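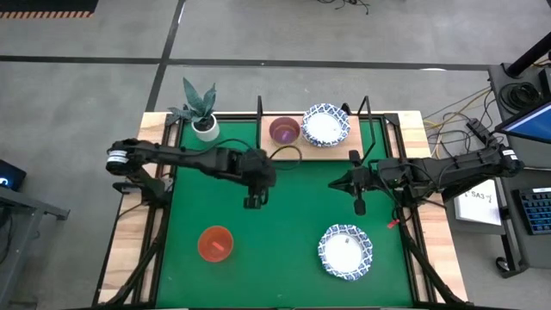
Gray carpet tiles on the floor around a wooden table with a green mat.

Carpet tile, called also modular carpet, is a textile floor covering which is made and sold in separate pieces and not in a roll. The pieces are most often square. They are laid side by side until the floor is full, and a single piece can be lifted and changed while the others stay in place. Carpet tiles are common in offices, schools, libraries, airports and exhibition halls. In homes they are less usual, but they can be found in basements, children's rooms and rented apartments.

Construction

A carpet tile has two main parts, the face and the backing. The face is the part on which people walk. In most products it is made of nylon or polypropylene yarn, and in more expensive ones of wool or a mix of wool and nylon. The yarn can stand in closed loops (loop pile) or its ends can be cut (cut pile). Loop pile is more common in public buildings, as it keeps its look longer under chairs and shoes. Needle-punched tiles have no pile at all. Their fibers are pressed together with barbed needles into a flat felt.

The backing gives the tile its weight and keeps it flat. For this purpose bitumen, PVC, polyolefin and polyurethane foam are used. A tile with a weak backing may curl at the corners, and this fault is difficult to repair after the tile is laid. Some backings include a layer of glass fiber, which helps the tile to hold its size when the temperature of the room changes.

Laying

The floor under the tiles must be flat, clean and dry. Small bumps which would not be noticed under a thick rolled carpet can be seen at the joints between tiles. The installer finds the middle of the room, marks two lines which cross there, and works out from the crossing toward the walls. In this way the cut pieces on opposite sides of the room have the same width.

Tiles are usually held with a tackifier, a kind of glue which stays sticky and lets the tile be pulled up again. Other methods are double-sided tape, small adhesive connectors placed under the corners, and loose laying, where only the tiles at the doors and along the edges are fixed. Loose laying is not advised where heavy carts are moved.

Most tiles have an arrow printed on the back which shows the direction of the pile. Four patterns are in general use:

Monolithic: all arrows point the same way, and the floor looks almost like one carpet.
Quarter-turn: each tile is turned 90 degrees from its neighbor, so a checkerboard of light and shade appears.
Brick: every second row is moved by half a tile.
Random: the tiles are laid as they come out of the box. Only products designed for this should be laid so.

Use over raised floors

In office buildings carpet tiles are often put over raised access floors, with electrical and data cables running in the space below. An electrician can lift a few tiles, open the floor panel and put everything back on the same day. It is better if the joints of the tiles do not lie exactly over the joints of the panels -- otherwise dust and noise pass through more easily.

Care

Daily care is vacuum cleaning. Spots are treated with a small amount of water and a mild cleaner, and the cloth should be pressed on the spot and not rubbed. A badly stained tile can be taken out and washed separately, or exchanged with one from a less visible place, for example under a cabinet. New tiles from a later production lot may differ in color from the old ones, and for this reason it is usual to keep a few spare tiles from the first delivery.

Marking tape can be put on carpet tiles to show walkways or work areas. Tape with strong glue can leave a residue in the pile or pull out loops when it is removed, so low-residue tape is preferred.

Examples

The reading room of the Skerwood library was laid with 100 wool tiles in the quarter-turn pattern, and 9 more were kept in storage as spares. At the Simholm exhibition hall, needle-punched tiles are used in the side rooms -- the main hall has a concrete floor. The maker Oksanen sells tiles with a felt backing for loose laying, and Cimier is known for narrow plank-shaped pieces, which can be laid in a herringbone pattern together with squares of the same thickness.

See also

Access floor
Linoleum
Needle felt
Tufting

This page was last edited on 19 February 2019.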